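Ferka 16 Roof Rack Cross Bars for Compact Sedans and Hatchbacks

Set of two bars with feet, clamps, keys and fitting tool

The Ferka 16 is a clamp-on roof rack for small cars that left the factory with a bare roof. It grips the top of the door frame, so you don't need rails, tracks or threaded holes in the roof. Most of our customers buy it to carry a cargo box, a ladder, a pair of bikes or a mattress on moving day, then take it off again when they are done.

The bars are aluminum with a rounded front edge. They come in silver or black. The feet are glass-filled nylon over a steel core, and the part that touches your paint is soft rubber. All four feet lock with the same key.

What's in the box

2 cross bars
4 feet
4 rubber base pads, cut for your roof shape
4 door frame clamps
2 keys
1 torque tool
1 strip of filler rubber for each bar
Printed fitting guide

The clamps and base pads are different for each car, so you must choose your make, model, year and number of doors before the set can go in your cart. If you change cars later, you can buy the clamps and pads by themselves as the Ferka Fit Pack and keep the bars and feet.

Which cars it fits

The 16 is made for four-door sedans and five-door hatchbacks in the compact and subcompact classes. Two-door cars need the Ferka Short Base, because the rear feet on those cars sit over the side glass and the spacing is different.

Do not fit this rack to a convertible, a car with a fabric roof panel, or a car with a glass roof that runs the full width between the doors. A normal sunroof is fine as long as it slides inside the roof. If it tilts up or slides over the outside, check that it clears the bar before you open it all the way.

Some cars have had a mid-year change in the door seal with no change in the body. If the picker shows two entries for your car, look at the build month on the driver's door sticker. A car built before June takes the first entry and a car built in June or after takes the second.

Weight limits

The rack is rated for 100 pounds, spread evenly over both bars. Your car may have a lower limit. The number is in the owner's manual, usually in the section on towing and loads, and the lower of the two is the one to follow. The weight of the rack itself counts toward the car's limit, and so does the weight of an empty cargo box or bike tray.

Fitting the rack

Read the guide once all the way through before you start. Park on level ground and wash the roof and the tops of the door frames. Grit under a pad will mark the paint.

Open all the doors. Slide the feet onto the bars and set each one to the number on your fit card. The numbers for the front bar and the rear bar are not the same, and the bars are labeled underneath. Set the front bar on the roof at the distance from the windshield given on the card, measured along the center of the roof. Hook the clamps over the door frame and tighten each side a few turns at a time, going back and forth, until the torque tool clicks. Do the same with the rear bar.

Close the doors slowly the first time. If a door feels tight, the clamp is sitting on the seal and needs to move outward. Push down and pull forward on each bar. The car should rock on its springs and the bar should stay where it is.

Check the clamps again after the first 15 miles, and before every trip with a load on. A rubber pad settles a little when it is new.
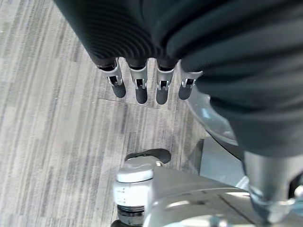
Can I leave the rack on when I take the car through a car wash?

Take it off for any wash with brushes or hanging strips. They can catch on the bars and pull the rack sideways, and damage from a car wash is not covered by the warranty. A touchless wash or a hand wash is fine with the bars in place. Rinse around the feet well so that soap doesn't dry under the pads.

Noise and fuel use

Any roof rack makes some noise. The rounded bar is quieter than a square one, but you will hear it on the highway in a small car. Most complaints we get about a loud whistle come down to one thing: the filler rubber is missing from the slot on top of the bar. Press the strip into the full length of the slot, and when you mount something in the slot, cut the strip to fit on each side of it. If the hum is still there, check that the front bar is not on backward. The thicker edge faces forward.

You will use more gas with the rack on, and more again with a box on it. Take the bars off if you won't need them for a while. With practice it is a short job, and the fit card stays good for your car. Write the foot settings on a piece of tape and stick it inside the glove box.

Cargo boxes, bike trays and other add-ons

The slot takes standard T-bolts, so most boxes and trays from other makers will mount on it. U-bolt boxes also fit around the bar. We stock the following parts under our own name:

Ferka T-bolt kit, set of 4
Ferka upright bike tray, holds one bike by the frame
Ferka load stops, set of 4, for ladders and lumber
Ferka Marnuno basket, steel mesh, for soft bags

The Marnuno basket is the heaviest thing we sell for this rack. On some subcompacts, once you take off the weight of the bars and the basket, there isn't much left of the car's limit for bags. Do the math with your own manual before you order it.

Ferka and Rizk parts

We bought the Rizk rack line some time ago and still get asked if the parts swap. Rizk feet do not fit Ferka bars, as the channel underneath is narrower. Rizk bike trays and load stops do fit. Rizk lock cores fit too, so if you already own a Rizk tray you can have the whole setup on one key. Send us the number stamped on the key when you order.

Care and storage

Wipe the bars with mild soap and water. Don't use wax or tire shine on the rubber pads. In areas with road salt, take the feet off at the end of winter and rinse the clamp bolts, then put a drop of light oil on the threads. Use a little dry graphite in the locks. Oil in the locks picks up dirt and makes the key stick.

Store the bars indoors, with the pads not pressed against anything. A pad that has taken a bent shape over the summer won't sit flat on the roof again and should be replaced.

Warranty and returns

Bars and feet are covered for 4 years against faults in material and workmanship. Rubber parts and locks are covered for one year. Keep your order number. The warranty stays with the rack, so it carries over if you sell the set to someone else.

Unused sets can come back in their box. Sets that have been on a car can come back only if the fit was wrong and you picked the right car when you ordered.

Ordering and questions

The Ferka 16 is sold by Flundenix from our own warehouse. Orders in before 4 p.m. go out the same day. Fit Packs for older cars are sometimes made to order and take longer, and the cart will show this before you pay.

For fit questions, write to the parts desk and ask for Nestor Lumanlan. Include the make, model, year and number of doors, and the build month from the door sticker. If something isn't sitting right, send a photo of the foot from the side with the door open.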